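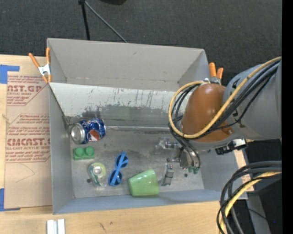
Bin picking with mixed objects, gripper over the clear one.

kenta_u
15 February 2025
We've got first numbers for the grasp method. The arm learns from its own failed tries, with no object models. On the solid items (can, green brick, tape, sunglasses) it gets 90 per cent over 40 tries each. The clear plastic thing is at 10 per cent. Same bin, same lighting, same gripper.

dpearce
Is that depth only, or are you using colour as well?

kenta_u
Depth only for now. Colour goes in next.

slanina_b
Then I don't think the 10 says much about the method. Depth sensors see straight through clear plastic. We had the same thing at Skestden and colour fixed most of it.

rostamk
Not sure I agree. We ran colour and depth together on the Kadlec set in June and clear items were still the worst by a long way. A scuffed grey floor showing through the plastic doesn't help — try a plain mat first.

slanina_b
A mat makes the test easier. Real bins are scuffed.

rostamk
Fine, but run both and you'd know how much of the loss is the floor.

dpearce
How do you score a grasp that lifts and then drops?

kenta_u
It has to hold for 3 seconds above the rim, otherwise it's a fail. I'll do the mat and no-mat runs with colour on and post the table in this thread.

juraj_p
Could you split the sunglasses out as well? I'd expect them to be lower than the can.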